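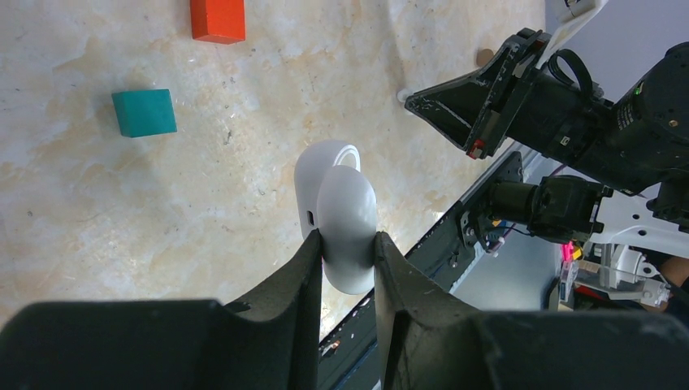
**Module 7: Grasping Small Objects with Two Arms**
Course handout, Circombe Workshop Programme in Applied Robotics
Issued 3/4/19

## 1. Purpose of the session

This handout covers the fourth practical block of the module. Students are expected to have completed the joint calibration sheet and the safety declaration before attending. Groups that have not submitted both will be asked to do so at the start of the block and will lose bench time accordingly.

The block concerns the picking up and releasing of small, smooth, rounded items by a pair of arms working over a shared table. It follows the earlier work on cubes and rectangular blocks. Flat-sided objects allow a good deal of error in the approach. A curved case or bead offers a much smaller area of contact, and a grasp that is slightly off centre will tend to turn the object or push it away before the fingers have closed.

By the end of the block, each student should be able to:

- position a two-finger gripper over a small object using the wrist view alone;
- choose a closing force suited to a smooth plastic surface;
- hand control from one arm to the other without a collision;
- keep a written record that another group could follow.

## 2. Preparation of the bench

Each bench is fitted with two arms, one at either side of the working area. The arms are to be switched on in the order given on the bench card. Wait for the indicator on the first before starting the second.

The working surface must be wiped before use. Grit on the table does not greatly affect the coloured blocks, but it can shift a bead or a small cap during the final part of the approach. Cloths are kept in the drawer marked Trokberg, below the spare fasteners. Solvent is not to be used on the table or on the fingers.

Cables should be checked through the full range of the wrist. Move the arm slowly by hand with the motors off, and look for any point at which a loop pulls tight or catches on the housing. A cable that catches must be reported on the bench sheet. Students may not re-route cables themselves.

Objects for the session are issued in a tray from the Barros cupboard and signed for by one member of the group. Items not in use may remain on the table provided that they lie outside the planned path of both arms.

## 3. Gripper geometry

The two fingers taper from a broad base to a narrow tip. Most of the gripping force available at the base is also available at the tip, but the tip bends more readily and gives less support against twisting. Students should therefore decide in advance which part of the finger is to make contact.

For an upright, elongated object, the contact points should lie at the same height on both sides, as near to the widest part as the shape permits. Uneven contact produces a turning effect, and the object will lean towards the lower finger. Small leans may be corrected by opening the gripper slightly and closing it again. Larger ones require a fresh approach.

For an object shorter than the depth of the finger, the tips alone are used. The wrist must be lowered until the tips are just clear of the table. The approach height is set in the Virkico control panel, under the heading "Final descent", and should not be changed by more than one step at a time.

## 4. Approach using the wrist view

Students will work from the wrist view for this part of the block. The overhead monitor is to be turned off once the arm has reached its starting position.

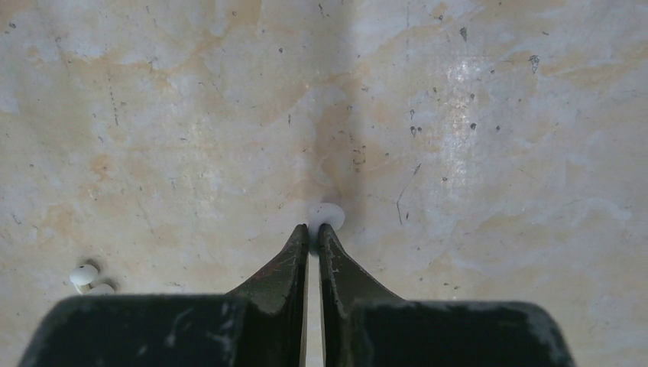 Alignment is judged by the gap between the fingers. The gap forms a natural sighting line, and an object that lies on this line will be met by both tips at nearly the same moment. The small white rounded object just beyond the fingertips is centred between them, and the approach may be continued from such a position without a sideways correction. The second white object, near the base of the left finger, lies well away from the line. Any item in that region should be considered when the gripper is opened, as the blocks at the base are noticeably wider than the fingers and will reach it before the tips do.

The distance to the object is harder to judge than its direction. Shadow on the table gives some guidance, particularly where the object is pale. Bright reflections should be treated with care. A glossy patch on the surface can be mistaken for an edge by the detection software and, on occasion, by the operator. Where the software reports an object that the operator cannot identify, the operator's judgement takes precedence and the report is entered in the record.

Marks and specks on the table are not to be used as reference points between attempts. The camera moves with the wrist, and a mark that appears close to the tip in one attempt may appear some distance from it in the next, although the arm has been sent to the same nominal position.

## 5. Closing and lifting

The closing command is given in two stages. In the first, the fingers are brought together at low speed until contact is reported on both sides. In the second, the force is raised to the holding value.

The initial holding value for this session is 30 on the panel scale. It may be raised in small steps if the object slips, to a limit of 68. Values above this limit are reserved for the metal test pieces and must not be applied to plastic cases, which may open or crack at the seam.

Once the object is held, pause for 3000 milliseconds before lifting. This delay allows the motors to settle and gives the operator time to check for movement. Lift vertically for the first part of the motion. Rotation of the wrist is permitted only after the object is clear of the table and of any neighbouring item.

If the object is dropped, stop both arms before reaching for it. This applies even when the other arm appears to be at rest.

## 6. Working with the second arm

Only one arm may enter the central area at a time. The waiting arm is to be parked at its own side with the jaw clear of the path of the active arm. Its operator keeps one hand on the stop control throughout.

Where an object is to be passed across, the first arm places it on the table, opens fully and withdraws before the second begins its approach. Direct transfer from gripper to gripper will be taught in the next block and must not be attempted in this one.

Groups should agree on spoken calls beforehand. The recommended calls are "entering", "holding", "released" and "clear". The second arm does not move until "clear" has been called and repeated back.

## 7. Care of the fingers

The coating on the fingers wears with use. Light scuffing has little effect on a grasp and need not be reported. Chipping along an inner edge should be noted, with the finger and position stated, since a rough patch at the point of contact may mark a soft plastic surface or give a false contact reading.

Fingers are replaced by technical staff only. Requests are made on form 907, available at the stores counter, and should give the bench number and the date on which the fault was first recorded.

## 8. Record of work

Each group is to submit one record sheet. It should state, for every attempt:

1. the object used and its position at the start;
2. the approach height and the holding value;
3. the part of the finger intended for contact, and the part that made contact;
4. the result, including any turning, slipping or loss of the object.

Unsuccessful attempts must be included. A sheet that lists only completed lifts will be returned for correction. Drawings are welcome but should be labelled, and the direction of the approach must be shown with an arrow.

Record sheets are to be placed in the module tray before the start of the next practical block. Late sheets are accepted only with a signed extension. Sheets will be returned with comments in April, and one copy of each will be kept with the bench log.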